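Notebook, teardown cell, Wullstead bench
26/01/2020

Carrying on with the RAM task. Goal for the session: a clean block of teleop demos of going into the open tower and ending up over the memory slots with the fingers lined up. No insertion yet. Approach and align only, then back out. Prornell want to see alignment data before anybody talks about pushing on anything, fine by me.

Setup same as last entry except:
- leader arm friction comp turned down a notch, was fighting me on slow moves
- recorder on the new Akotum build (old one dropped wrist frames when the disk got busy)
- gripper speed cap lowered in the follower config. REMEMBER TO PUT IT BACK before anyone runs the tray task, they will think the arm is broken

First few demos junk. Hadn't re-homed the leader after the config change so there was an offset and I was correcting for it by eye the whole way. Deleted them. Re-homed, much better.

Wrist view going in:

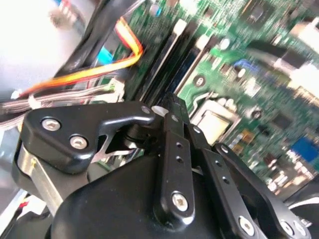

Wrist cam, down in the case near the memory slots. Motion blur on the board.

Notes on that view. The long bar in the middle of the gripper comes up almost to the board in the image, and the linkage sits over part of the CPU socket. So for the last bit of the approach the policy gets slots + white latch and not much else it can trust. I was steering off the latch myself without really deciding to. It's a good landmark, high contrast, doesn't move. But if we ever swap to a board with a different latch color everything learned off it may go out the window. Put on list for the variation set.

Blur: exposure is too long for how fast I move. Two ways out, shorter exposure or slower operator. Tried slower operator. It's tiring and the demos get weird, lots of tiny stop-starts which the policy will happily copy. Shorter exposure then, and more light. Careful with the light though, the inside of the case already blows out to white in the top left corner of the wrist image. Maybe diffuse it. Try paper over the lamp before buying anyting.

Wires are the real problem. There's the orange/yellow/red bunch that sweeps across over the left finger link in the wrist image, and the flat clear-ish ones under it. From the operator seat I can't judge depth on those at all. Rule for now: come in from the slot side, stay high until past the wires, then straight down. If a wire moves, abort and mark the episode. Don't try to save it. I tried to save one, and the result is an episode with a long wiggle in the middle that I wouldn't want any robot learning from.

Open question, do we tie the cables back? Makes the demos nicer and the dataset less useful. Towers coming in to Prornell won't have tidy cables. My vote is to leave them as they are and just collect more. Discuss.

Operator stuff, for whoever takes the next block:
- Sit so you can see the bench past the monitor. I switch between fixed view for the approach and wrist view for the last part. Switching too early is what gets you lost.
- Wrist rotation on the leader has a dead spot near the middle. Go a bit past and come back.
- Foot pedal starts AND stops. Double tap = discard. If you rest your foot on it you will discard things you wanted. Ask me how I know
- Pause at the top before descending, same pause every time. Gives us a clean place to cut the episode.
- Say the episode outcome out loud, mic is on. Easier than typing.

Count at the break: 27 kept, 7 discarded not counting the junk before re-homing. Most of the discards are wires. One was me sneezing on the leader arm.

Went through the kept ones at double speed. Start poses are too alike. I always bring the arm back to the same comfortable spot, so the approach is basically one path with noise on it. The Nanayakkara scripts can throw a random start offset before the pedal goes live, need to turn that on. Should have had it on from the start, checked, it's commented out. By me, in November, with the note "temp".

Shifted the tower a little on the table between the first and second half of the block so there's at least some variation in case pose. Didn't measure it. Next time do it properly with marks along the table slots.

Fixed camera looks good now. Whole case in view with the slots and socket both readable, plus the gripper at the left edge when it's parked over the fixture tray. Might pan slightly left so we see more of that arm at rest, but then we lose the right side of the tower with the lower drive bay, and the bay task needs it. Leave it.

Checked the framing against what the bay task wants. Blue latches on the drive cage are clear, light blue SATA cable is clear too. Label print on the power supply isn't anything we need. Same camera position can do both tasks, so lock the mount and stop touching it. 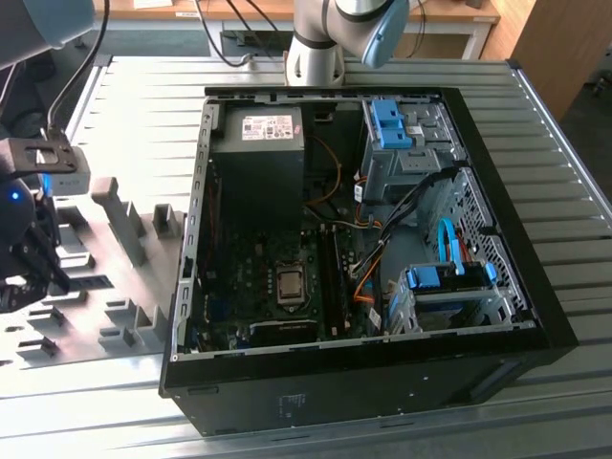 Logging / data

Sync between fixed and wrist streams: checked by tapping the table with the gripper and finding the frame in both. Off by a frame at the worst. OK for this. Joint stream is the one I'm less sure of, timestamps come from the follower controller and its clock drifts. Akotum build is supposed to correct for it. Haven't verified, do not assume.

Episodes trimmed to 700 steps max. Anything longer is nearly always me dithering over the slots. Want to look at the distribution before making that a hard rule.

Prornell target is roughly 2,000 demos over all the tower tasks. At today's rate that is a lot of afternoons. Random starts will slow it down more. A second leader would help, the Wullstead one is sitting in its box as far as I know.

To do
- random start offset ON, delete the "temp" comment
- shorter exposure on wrist cam, redo the light
- marks on table for tower pose
- drift check on joint timestamps, long recording, leave it going over lunch
- different latch color board for the variation set
- decide on cables
- gripper speed cap back to normal (!!)
- copy the block to the share, wrist folder is the big one so start that first

Tried one insertion-height touch at the very end, unrecorded, just for feel. Force readout on the leader is mush down there. Can't tell touching from nearly touching. Needs sorting before the insert demos or we'll be

More on that tommorow, share is full again.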